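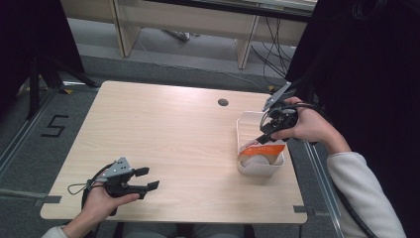 Marngate and Stastport Household Lending Scheme
Interim progress report to the Wegener Fund
Submitted by Jennylyn Cruzado, Scheme Manager
Jan 15, 2023

1. Purpose of this report

This report covers the second period of the grant. It sets out what has been delivered at the two lending points, where the scheme has fallen behind the agreed plan, and what is proposed for the remaining months. A full statement of spending has been sent separately in the format requested by the Fund.

2. Lending activity

The scheme recorded 702 loans during the period. The Marngate lending point accounted for the larger share, as expected given its longer opening hours. Carpet cleaners, ladders and sewing machines remain the items most often requested. Demand for garden tools fell sharply after August and has not been replaced by other outdoor items, which suggests that the winter stock should be reviewed before next year.

Stastport opened later than planned. The lease was signed on time, but the landlord's electrical work overran and the shelving could not be fitted until it had been signed off. Lending there is now steady. Members in Stastport tend to keep items for longer than those in Marngate, and the standard loan of five days has been a frequent subject of comment at the desk. We have allowed one extension per loan on request -- a temporary measure, which we would like to discuss with the Fund before making it permanent.

3. Membership and charges

Membership continues to be free to anyone receiving housing support. Other households pay a yearly charge, which has been held at its original level. The Stastport room is able to serve up to 200 member households with its present stock, and new applications there are being accepted without a waiting list.

Deposits were dropped for all items except carpet cleaners. There has been no rise in losses as a result. Late returns have increased slightly, and reminder messages are now sent on the day before an item is due as well as on the day itself.

4. Care and repair of stock

The condition of returned items is checked at the desk and again before the next loan. Several items bought in the first period proved unsuitable for repeated use, in particular the lighter steam irons, and these have been withdrawn. Replacement parts for the sewing machines have been slow to arrive. We have changed supplier and now keep a small supply of belts, bobbins and feet at Marngate.

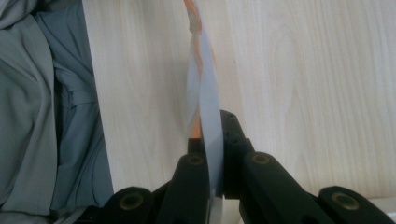
Thin, flexible strip in pale blue-grey.

Written care notes now go out with every electrical item. The first version was too long and was seldom read, and it has been cut to a single side.

5. Records

The catalogue has been moved from the original spreadsheet to the Feltska booking system. The transfer took longer than the plan allowed. Item names had been entered differently at each desk, and 30 records had to be corrected by hand. Members may now reserve items from home, although many still prefer to telephone.

6. Matters for the next period

Opening on one evening each week at Stastport will begin once a second desk assistant has been appointed. The post has been advertised twice. If it remains unfilled, we shall ask the Fund for permission to move part of the staffing budget to longer hours at Marngate -- a request we would prefer not to make, as the evening opening was a central part of the original proposal.

The members' survey will be issued by post and at both desks, with results to be included in the final report.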